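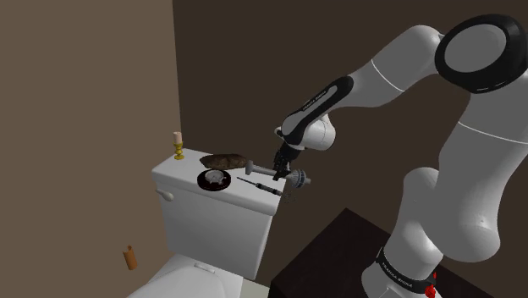 ## 4. Your first leak check

By now your Mandska monitor is clamped to the main water pipe and talking to its display, so this is where the fun starts! The leak check tells you how much water your home uses when everything is supposed to be off. Plenty of people find a drip on their very first try, and most drips are easy to fix.

Set aside 52 minutes. You can read, cook on the stove or nap, as long as no water runs.

### Before you start

- Turn off the dishwasher, washing machine, ice maker and any garden timers.
- Close every faucet by hand, including the one in the garage.
- Tell everyone at home — one quick hand wash will spoil the test.

**Caution:** Leave the water heater alone. Don't close its supply valve while it's running.

### Running the check

1. Press and hold **Flow** until the drop symbol blinks.
2. Use the arrows to choose **Quiet test**, then press **OK**. The display shows a countdown.
3. Wait for the countdown to reach zero. The display may dim, and that's fine.
4. Read the result. It's given in milliliters per hour.
5. Write the number on the card inside the back cover, along with the date.

A result under 21 is as good as it gets. Anything from 21 to 200 points to a slow drip, so go on to the room-by-room search. If you see a result over 200, or code **1279**, close the main shutoff and look for standing water before you do anything else.

**Note:** If the drop symbol turns into a dash, the clamp has slipped. Go back to Section 2 and tighten it.

### Room-by-room search

Start with the toilets. They're the most common source of a slow leak, and the test costs next to nothing.

1. Move anything stored on the tank lid to a safe spot.
2. Lift the lid straight up with both hands and lay it on a folded towel.
3. Add a few drops of food coloring to the tank water. Dark blue works beautifully.
4. Wait 21 minutes without flushing.
5. Look in the bowl. Any color there means the flapper is letting water through.
6. Flush right away when you're done, so the coloring doesn't stain. 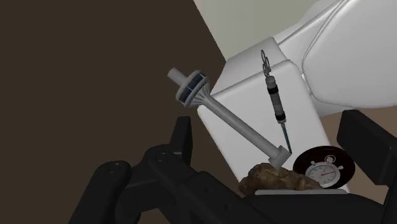

*A gray model tower and other objects on a white surface.*

**Caution:** Tank lids are heavy and can crack. Never rest one on the edge of a sink.

Next, check under each sink with a dry paper towel. Wrap it around every joint and squeeze — a damp spot shows up at once. Then try the shower heads and outdoor faucets the same way.

Once you've fixed something, run the quiet test again. Watching that number drop is a real treat!

If it stays above 200 with nothing to show for it, the leak may be in a buried pipe. Call the Harketti help desk and ask for Ottó Jakab or Pantelis Lazaridis. Have your card and the serial number from the clamp handy.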